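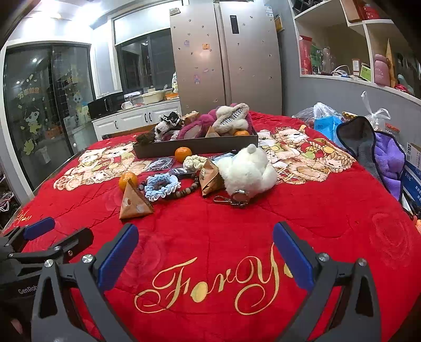 Been pricing up office supplies for the new filing room and I have questions. Mostly for whoever writes the listings. Thread, I suppose.

Label maker tape first. Prondance sell a cartridge described as "extra long". Extra long compared with what? The ordinary one has no length on the page either. I emailed. The reply told me it was "ideal for home and office".

Same firm lists the tape as white, bright white and office white. Three prices. I ordered the cheapest and the packet says "clear". It is white. I've stopped asking.

Lever arch files next. Gutolel claim theirs hold "up to" a certain number of sheets. I've never met a file that held its "up to" number and still shut. You get most of the way there, the arch goes stiff, and then you're leaning on it with your elbow.

Someone will say buy better files. I did, last September. Dearer, heavier, nice metal edges along the bottom. Rings didn't meet on 7 of them. You could slide a sheet of paper through the gap, and the paper did exactly that, all over the stairs.

Yolanda Delacroix replied to say hers have been fine for years. Good. I'd like to know if you open them, Yolanda.

(She does open them. Daily. She has sent a photo. I withdraw the remark but not the complaint.)

Right, recycled paper. Box says 93 per cent recycled in big green letters. Small print on the bottom says that figure is for the box.

I like recycled paper, I've bought it for years. What I'd like is for the number on the front to be about the thing I'm buying.

And why is it always a leaf? Every supplier has a leaf. Ogola have a leaf on their staples. They're staples.

While we're on staples. Ogola, box of 2000, "jam resistant". My stapler jammed on the second strip. I was told that I might be using the wrong stapler. It's an Ogola stapler. I was then told it might be an older Ogola stapler. I bought them together, in the same basket.

To be fair to them they did send a refund, and quickly. I'd still rather have had the staples.

A few people asking about Brunumico, the subscription lot who top up your cupboard before you run out. I had the free trial. They decided we needed highlighters. We did not need highlighters. We now have a drawer that won't close.

Their pitch is that you save 62 per cent against shop prices. I asked which shop. It was "a typical high street retailer". I then asked for the name of one and the chat window closed itself. Could have been my connection, I suppose.

So I checked it against the place down the road. Pens were a bit cheaper with Brunumico. Envelopes were dearer. Sticky notes came out the same once you added delivery, and the shop lets me carry them home that afternoon.

Cancelling, by the way: you can join on the website but you have to ring up to leave, and the line shuts at 4pm. Make of that what you like.

Reply from someone who says I should just go paperless. We tried. The scanner people sent us a printed manual, a printed invoice and a printed reminder about the printed invoice.

Also half of what we keep is signed originals, and the people who want them want the actual sheet with the actual ink on it. I don't make the rules. I just buy the folders.

What I do now, for anyone who wanted something useful out of this: buy one of a thing. Fill it. Leave it on a shelf for a month. If it still shuts, buy the rest. Slow, and you pay delivery twice, but I've stopped sending boxes back.

Currently on trial: one box file, grey, no leaf on it anywhere. The spring clip feels a bit weak to me. Will report back.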